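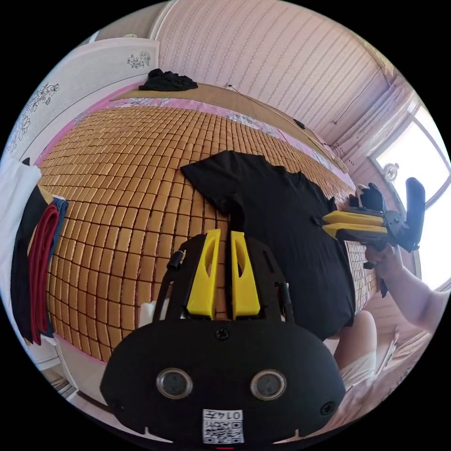
Unit 0147 near, second unit on the edge of the T-shirt. Garment task, bed setup, Trismont site.

List: ollell-maint
Subject: Re: Finger gap drift on the hand-held pair, soft goods
Sent: 4:40 pm

Replying inline. I have had the Trismont pair on the bench at Daly and have most of the numbers now. Cable item is at the end.

> We run two of the hand-held units, one per hand, on clothing.
> After a couple of weeks the reported finger gap at full close
> no longer reads zero. One unit is worse than the other. We
> re-zero it in the morning and it is off again by the afternoon.
> Is this the encoder, or should we be looking at the fingers?

Look at the fingers first. The encoder on the bad unit tested fine. I ran 50 closes with the fingers removed and a steel stop in their place, and the closed reading came back to the same count every time. With the yellow fingers fitted, the closed reading moved, and it moved more when I squeezed harder. That is flex plus a loose seat. A morning re-zero will cover it until somebody grips something thick, then the finger shifts on its mount and the zero is wrong again.

The tall fingers with the long cutout are meant to bend. On cloth that is what you want, up to a point. What you don't want is movement at the base. To check it:

1. Power off. Hold the housing flat on the bench, lenses up.
2. Close the fingers by hand until the tips just touch.
3. Push one finger sideways at the base, below the cutout. There should be no click and no visible movement against the black frame.
4. Repeat for the other finger.
5. If either one clicks, take both off. Clean the mounting faces with a dry cloth. Lint packs in there on clothing work and you can't see it with the finger on.
6. Refit, tips touching, and tighten a little at a time, alternating sides.

Do not tighten one side fully and then the other. The fingers end up toed in, the tips meet before the pads do, and you get a false zero that looks good on the screen.

Your bad unit clicked on one side. The lint under that finger was packed hard enough that I had to lift it out with a wooden pick.

> What closed reading should we expect after a re-zero? The
> Drekance sheet only gives the open end.

The sheet is right that the open end is the reference. Set open first, then closed. If you set closed first, the software keeps the old open value and scales everything between them.

After refitting, I got a full span of 298 counts on the bad unit, and repeated it with the pair swapped left to right. Write your own span down the day you refit and compare against that. Mine is no use to you on a different set of fingers. If the span changes and the steel stop test does not, it's mechanical.

> How often do people replace the fingers on garment work? We
> have been waiting for them to crack.

Don't wait for cracks. The ones I took off had 2,484 closes logged and no cracks, but one had taken a set and leaned outward with nothing in the grip. Stand both fingers base down on a flat plate next to a new one. If you can see light between them along the full height, replace the pair. Always both together. One new finger against an old one will pull the cloth to one side on release.

I don't have an interval to give you. It depends on how much denim and toweling goes through. T-shirts are easy on them.

> Also, some recordings get thrown out by the tracker at import,
> nearly all from the same unit. Could that be related?

Separate fault. I went through the rejected set, 23 recordings, and every one had a short dropout on the camera stream of that unit. Finger gap was fine in all of them. It is the cable.

The cable comes up the side of the housing to a small connector and there isn't much slack there. On bed work the operator leans over and turns the wrist in, and the cable is asked to bend right at the plug. I could reproduce the dropout at the bench by turning the unit through the same motion with the cable held short. With a slack loop behind the connector I could not.

What I changed:

- Slack loop a finger wide, tied to the housing side. Tied loose, so it can slide.
- No tie within a thumb's width of the plug.
- Cable run up the forearm on both units. Ours had one on the forearm and one hanging, and the hanging one was the bad one.
- Connector cleaned and reseated. It had been plugged in at a slight angle and the shell shows it.

Keep the tie and the loop off the lens side. They drift into view if they are left long, and the tracker does not like a dark edge that moves with the unit.

Before each session, lens check on both units. Two lenses in the face, wipe both, same cloth, no spray. Then confirm the number on the square label against the number in the session file. We had one session saved with the pair swapped in the file, and that gives you left and right trajectories that cross over at the garment. The label reads upside down when the unit is pointed away from you, so read it before you pick it up.

On the screw in the center of the housing: leave it alone during routine work. It isn't an adjustment. Two of the units sent to Daly had it run down hard, presumably by someone chasing the same gap drift. It does nothing for the gap.

Order of work for the refit, start to finish:

Steel stop test. Fingers off, faces cleaned. Fingers on, alternate tightening. Click test. Set open. Set closed. Write down the span. Ten closes on a folded T-shirt, ten on nothing, compare the closed reading on nothing before and after. If it moved, go back to the click test.

Allow most of a morning for the pair the first time. The second unit goes faster.

Both units go back in the December box with a new set of fingers fitted and one spare set in the lid. The old fingers are in a marked bag. Please keep them, I want them back for a bend test when the plate fixture is free.

Still open: whether the trigger return spring has any part in this. The bad unit felt slower to open than the other one, but I have no measurement for it. If anyone on the list has a way to time the release without taking the handle apart, post it.

-- 
Bench, Daly
ollell-maint list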